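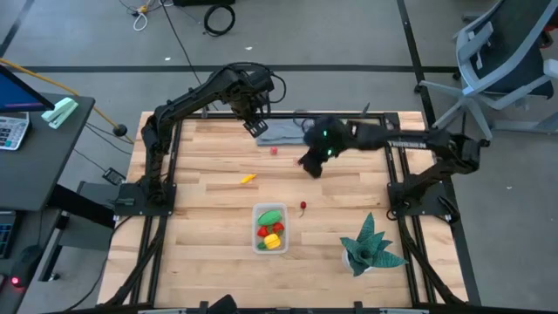 Setting up your first breathing session takes longer than doing it, so give yourself the whole evening once and you won't have to fuss again. I'm a sucker for a calm corner (guilty!), and mine has a folded gray cloth and a spiky green plant on a light wooden table, the same sort of thing you see in the photo. You can use whatever you like. The Fisix band and the Skellside app are the only things you really need.

Before you start

1. Charge the band until the light stays steady. Mine took around 2 hours.
2. Open the app, tap Breathe, then Pair. Hold the band near your phone until it buzzes.
3. Pick the Lutden program. It's the gentlest one and I still go back to it! 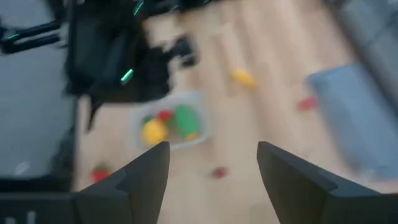
Light wooden floor, pale planks.

Your first session

4. Sit or lie down somewhere comfy. I like the floor, but a chair is totally fine.
5. Loosen the strap by one notch (I had mine way too tight all through May and got silly readings).
6. Tap Start and breathe along with the buzzes. The session runs 18 minutes, and you can stop whenever you want.

Note: if the buzzes feel too fast, go to Settings, Pace, and drop it by two steps. Beat Bachmann put me onto this and it made the whole thing so much nicer.

Caution: stop if you feel dizzy or your fingers tingle. Don't do this in the bath or while driving, and check with your doctor first if you're pregnant or have a heart or lung condition.

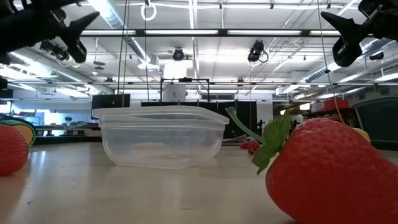
Clear plastic container, empty.

Putting it away

7. Wipe the band with a damp cloth and let it air dry.
8. Store it flat, with the clasp open.

Shares 18 | Comments 2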